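Garcombe Park Ice Rink
Pre-season inspection: rink, benches and locker rooms
Checked Tue 20 May, ahead of the June learn-to-play camp
Marks used: OK / FIX / WATCH

What a difference a year makes! I went in expecting another long list of FIX marks and came home with a short one. Comments are longer than the form asks for, as usual. Skip to the FIX items if you're in a hurry, but the good news deserves reading too.

1. BOARDS AND GLASS

1.1 Boards fixed firmly, no movement when pushed at shoulder height – OK
Solid all the way along both sides. The new anchors behind the north goal are wonderful. Last spring you could rock that section with one hand.

1.2 Kick plate flush, no raised screw heads – FIX
Two screws standing proud by the penalty box door. Five minutes with a screwdriver, but it has to happen before anyone skates. A skate blade catches on something that small very easily.

1.3 Glass free of cracks and chips – WATCH
One chip, low down, in the pane to the left of the home bench. It hasn't grown since the last check (I put a strip of tape beside it then, and the tape still lines up). Keep it on the list.

1.4 Gaps between panes padded or sealed – OK

1.5 Bench padding at the glass ends, home and visitor – OK
New on both sides. Thick, snug, and it doesn't slide when you lean on it. I'm really pleased with these.

1.6 Protective netting behind both goals – OK
No holes. One tie is a bit slack at the top corner, south end, and I've asked for it to be pulled in the next time the lift is out.

2. DOORS AND GATES

2.1 All bench doors open and latch from inside – OK
Every latch clicks. Try them with gloves on, please, and not just bare fingers. Kids will be wearing gloves.

2.2 Penalty box doors – FIX
The visitor side latch sticks halfway. It does close if you lift the door slightly, but a nine-year-old isn't going to know that. New latch is ordered from Hegde, same model as the others.

2.3 Resurfacer gate swings clear and locks – OK
Lovely and smooth after the hinge work. Lock it every time, even for a two-minute break.

2.4 Thresholds level with the ice, rubber not lifting – WATCH
Rubber is starting to curl at the home bench. Fine for camp, but let's plan to replace it before the league starts.

3. ICE SURFACE

3.1 Thickness measured at all marked points – OK
Even from end to end. Our ice crew should be proud of this one, it's the flattest sheet I've seen here.

3.2 No ruts, holes or soft patches – OK
Slight dip in the south crease, filled and shaved already.

3.3 Goal pegs seat fully and release under a hard knock – OK
I knocked both nets off myself, several times, partly for the form and partly for fun. They release just as they should.

3.4 Faceoff dots and lines readable – OK

4. GOALS AND TRAINING GEAR

4.1 Goal frames free of sharp edges, nets whole – OK

4.2 Small training goals – FIX
One has a cracked weld on the back bar. It's tagged and moved to the workshop. Please don't bring it back out because we're one short. Use cones!

4.3 Skating aids for beginners – OK
All the Mekeck frames have fresh rubber feet. The kids who start with these are up and moving in one session, and seeing them let go for the first time is my favorite thing about camp.

4.4 Loaner helmets, cages and straps – WATCH
Helmets passed. A few chin straps are fraying near the snap, so I pulled those and bagged them. Replacement straps come in packs and fit every size we have. Check the date stickers again before camp, not just the straps.

5. LOCKER ROOMS AND HALLWAYS

5.1 Rubber flooring flat, no open seams – OK
The seam outside Room 3 is glued down at last. Everyone who has tripped there, celebrate with me.

5.2 Benches and hooks secure – OK

5.3 Showers drain, water not scalding – OK
Ran each one for several minutes. The drain in Room 1 is slower than the rest but keeps up.

5.4 Storage racks fixed to the wall – OK
Put heavy bags at the bottom. I moved a goalie bag down from the top shelf of the stick room and it weighed as much as I do.

6. LIGHTING AND POWER

6.1 Main lights over the ice – OK
Target on our sheet for camp and practice is 600 lux, and for games 800. Both settings were met at every point I tested, including the corners, which used to be gloomy. You can read a jersey number from the far blue line now.

6.2 Emergency lights come on when the main lights are cut – FIX
Tested with the whole building off. The rink side and lobby came on right away. The unit in the hallway by the stick room stayed out.
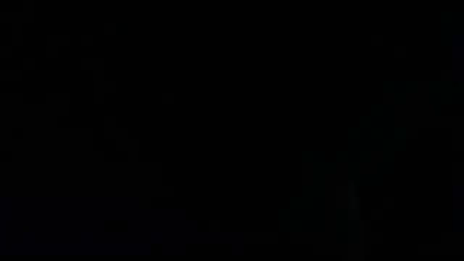

The battery in that unit is the old type and needs to be swapped for the sealed one. Job number is 3407, so please quote that if you call. Until it's done, the hallway stays closed to campers and they use the lobby side. After the swap, leave the lights cut for the full test period, and don't sign it off on a quick flick of the switch.

6.3 Exit signs lit and not blocked – OK
The banner that used to hang over the west sign has been moved to the lobby wall, where it looks much better anyway.

6.4 Panel room locked, Panel labels match the circuits – WATCH
Two labels are handwritten over older ones. They're correct, I checked each, but print them properly.

7. FIRST AID AND EMERGENCY

7.1 Kits stocked at both benches and front desk – OK
Cold packs and tape topped up.

7.2 AED in place, indicator green, pads in date – OK
Cabinet code is the same as before. Coaches, please walk over and look at it once before your first session, so you know the way.

7.3 Stretcher path from ice to side door clear – OK
Walked it with the door propped. Keep the folding chairs out of there.

7.4 Emergency action plan posted in every room – FIX
Missing in Room 4. The posted copies should be the sheet marked 1383 at the bottom. Throw out any without that mark, they have the old side entrance on them.

RECHECK BEFORE CAMP
1.2 kick plate screws
2.2 visitor penalty box latch
4.2 training goal, stays out until welded
6.2 hallway emergency light
7.4 plan in Room 4

I'm free for the recheck any evening once the Hegde latch arrives. Bring a flashlight for 6.2, and bring skates too if you'd like to try that ice.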